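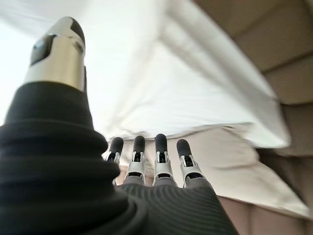 Wrist view, right before the pillow. Thumb at left, ribbed black covering over the palm.

23 January 2020 – Furnard open day, bed-making demo

Went with Kirsty and Declan. Nikau stayed back to finish the jig for McPhee, so these notes are partly for him.

Short version: nice hand, thin demo. I wouldn't change our plans over it.

The set-up was a made-up bedroom at the back of their workshop, with a proper bed and bedding. The task was to straighten the cover and put the pillow square. Tamsin Tautahi ran the talk and Warrick Bright was on the controls. I'll say for Tamsin that she answered what she was asked, mostly.

What we were told: the hand is called the Tesano, this is the third version, and they've logged 2645 grasps on cloth with it. I asked how many of those were on the same sheet. She said "a lot of them". I asked what counted as a grasp, and it's any time the fingers close and the cloth moves. So a bad pinch that drags the corner sideways goes in the book as a grasp. Declan wrote the number down anyway. I've told him to put a question mark beside it.

We got three runs. My notes from standing at the rope:

Run 1. Cover pulled up nicely, pillow pushed more than lifted. Applause from the front row. Took 77 seconds by Kirsty's watch.

Run 2. Lost the cover halfway. Warrick stepped in and reset it by hand, then started again from the middle. They called that a completed run. I don't.

Run 3. Best of the lot. Pillow ended up straight enough that I'd have left it. But Warrick had his thumb on the stick the whole time and I couldn't tell how much was him. Asked. "Shared control." Asked what share. No figure.

Things I liked, to be fair:

The black rubbery pad at the end of the thumb comes well over the tip, so it meets the fabric before the metal does. Our own thumb has a hard edge there and we've been taping it since October. Worth copying, or at least worth trying on the bench before we spend anything.

The covering over the palm is thick and knitted-looking, bunched up at the thumb base so the joint has room to move. Kirsty thinks it would catch on a button or a zip. I think so too, and there wasn't a button or a zip anywhere in that room. She also wants to know how you wash it. Tamsin said it comes off. We didn't see it come off.

Things I didn't like:

The wrist view was up on the big screen for the talk. White bedding under those lights goes nearly to nothing in the top corner, you can't find a crease in it. If the software is working from that picture then I'd like to know how it finds the edge. If it isn't, then why show it to us. Fingertips come up clearly enough against the pillow, but that's the easy part.

No coloured sheets, no patterned ones. Declan offered his jumper as a test piece and they laughed, and then moved on to the next question.

The price sheet for the glove alone says 400. Per glove, no word on how long one lasts.

Somebody from Stirkholm was there asking about hire terms and seemed keen. Good luck to them. If they do take one for a trial I'd like to hear how it goes in a month, with ordinary staff and ordinary laundry.

To do:
– Kirsty to ask Tamsin for the uncut log of run 2, and the failures as well as the grasps
– Declan to mock up a soft thumb cap from the rubber offcuts
– Nikau, can you check whether our wrist camera will hold a fixed exposure? I want to try it over a white sheet
– me: write back to Furnard, say thanks, ask again about the share

Parking was terrible, by the way. Go in the back gate next time.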